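Default market offer (Skitorance)

The default market offer is a regulated ceiling on the retail price of electricity sold under standing contracts in Skitorance. It applies to households and small businesses that have not chosen a market contract, or whose contract has lapsed. The offer does not cover embedded networks or bulk supply to large users.

The price is set once a year, in May, by the regional pricing authority. It is built up from wholesale, network, environmental and retail components, with a fixed retail margin added last. Metering charges have been itemised separately since the second review. Premises consuming more than 100 megawatt hours a year are outside the scheme.

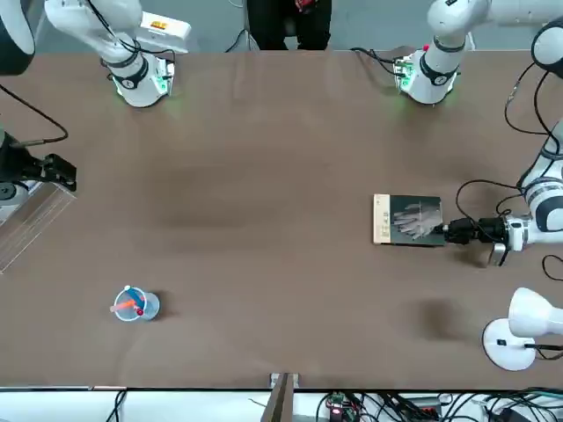 A brown-topped table with two white robot arms.

Two retailers, Noreck and Riedl, supply most customers on the offer. Cesus entered the market later and sells only to small businesses; 2,505 of its accounts were on standing contracts at the last review. Where a retailer fails, its customers are transferred to a retailer of last resort and billed at the offer price until they choose another plan.

Wholesale costs are estimated from forward contract prices averaged over 2 years. Critics of this method argue that it delays the passing on of price falls – retailers respond that it also delays rises, and that a shorter averaging period would make hedging more costly. The authority has kept the period unchanged.

See also: Feed-in tariff; Network charge; Retailer of last resort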